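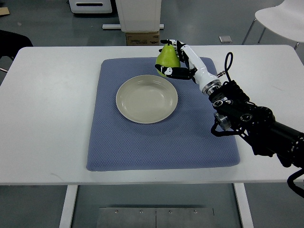

Woltura opens pear season with school and workplace fruit program

MEDIA RELEASE
For immediate use

Fruit grower and packer Woltura will supply fresh pears to 28 schools and workplaces across the Stikton district this season, under a program that begins in March and runs for one school term.

Each site will receive a delivery once a week. Schools will get theirs before 8.30 am so the fruit can be handed out at the morning break. Workplaces can choose a morning or early afternoon drop-off.

The program was trialled last year at 4 sites, all of them in the Stikton township. Over the trial Woltura delivered 2,329 kilograms of fruit. The company has decided to extend it to the outlying towns after requests from parents and employers.

The pears come from Woltura's own orchards on the river flats south of Stikton and from neighbouring growers who pack through its shed. Most of the early deliveries will be green varieties. Brown-skinned pears will be added from April, when the later blocks are picked.

"Pears can be a hard sell to children because they are often eaten too early," a Woltura spokesperson said. "We are holding the fruit for a few days at the shed so that it arrives close to ready. Every box will also have a card in it explaining how to tell when a pear is ripe."

The card advises people to press gently near the stem. If the flesh gives a little, the pear is ready to eat. Firm pears should be left on the bench at room temperature, and ripe ones moved to the fridge, where they will keep for several more days. Putting a firm pear in a paper bag with a banana will speed things up.

Freight will be handled by Vetanari, which already carries Woltura's fruit to market. Vetanari will run two refrigerated trucks on the school route and collect the empty crates on the following visit. The crates are washed at the packing shed and used again.

Schools do not pay for the fruit. Workplaces pay a flat weekly charge that covers the fruit and freight, and the money they contribute helps to meet the cost of the school deliveries. Fukuda, the packaging supplier, has donated 1,000 crate liners for the term.

Woltura has asked schools to nominate a contact person who can receive the delivery and report any damaged fruit on the same day. Bruised pears that are still sound can be used in the canteen, and a sheet of simple recipes will be sent out with the first box. It includes stewed pears, a pear and oat slice, and a grated pear salad dressing. Scraps and cores can go in the school compost or worm farm.

The season has been a fair one for the district. A cool spring delayed flowering by several days, but there was little hail and fruit size has been good. Picking of the early blocks started in late January and the main harvest is now under way. Woltura expects to finish picking in April, with fruit from cool storage available into the spring.

Schools and employers that are not part of this term's program can put their names down for next year. Registrations open in October through the Woltura office in Stikton. Places will be offered first to sites on or near the existing truck route.

About Woltura
Woltura grows, packs and sells pears and apples. Its packing shed and office are in Stikton, and it packs for its own orchards and for other growers in the district.

Media enquiries
Woltura office, Stikton, 9 am to 4.30 pm weekdays

ENDS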